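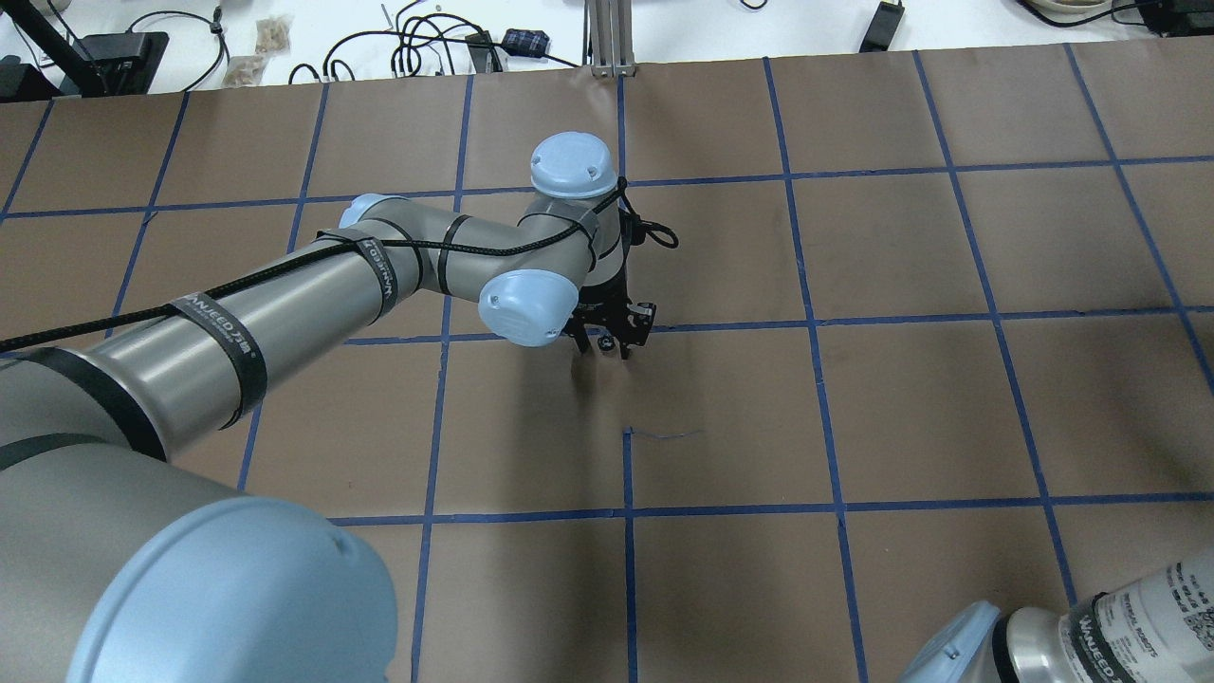 Most placement tests can't be compared with one another, Dela Laryea told the opening session of the Narnance working group, and buyers are the ones who pay for it. Two labs can report the same success rate, Laryea said, when one of them moved the part to a new spot on every trial and the other never moved it at all.

Narnance has now published a practice guide meant to close that gap. The Volladeck Guide to Tabletop Placement Trials covers small robot arms working over a flat surface, with one arm or two. It is free to download and takes effect in October.

The guide asks test teams to lay out the work surface as a taped grid on plain paper and to record a start cell and an end cell for every trial. Cells must be measured before the first run and again after the last one. If the paper shifts or tears, the trials run on it since the last check are thrown out and repeated.

A full test under the guide is 600 trials. Teams may publish a shorter run of 40 trials, but must label it "preliminary" in the title of the report and anywhere the result is quoted.

Other requirements include:

- Cables on the arm must be secured along the links, with enough slack at the wrist for the full range of motion. The routing is checked at the start of each shift.
- Where two arms share a table, the report must say whether the second arm was powered, parked or moving.
- Marks or writing on the paper may stay, but they must be noted in the log and left alone until the test is over.
- A drop counts as a failure even if the object lands in the correct cell.
- Any trial stopped by a person is reported separately and may not be removed from the total.

The drop rule drew the most comments during review. Narnance received 672 comments on the draft, and a large share came from teams that wanted a lucky landing to count. The working group kept the rule as written and added a line that lets teams report those landings in a separate column.

Macapagal and Stomport ran the draft procedure at their own sites before the final vote. Between them they logged nearly 3,000 trials. Both sites asked for a simpler log sheet, and the final version fits on one page.

Compliance is voluntary. Narnance does not certify robots or test sites, and reports that follow the guide may say so only if the full trial log is attached.

The guide, the log sheet and a blank grid plan are available from the Narnance publications desk. Written questions about the cable and shared-table sections will be answered in a supplement to the guide.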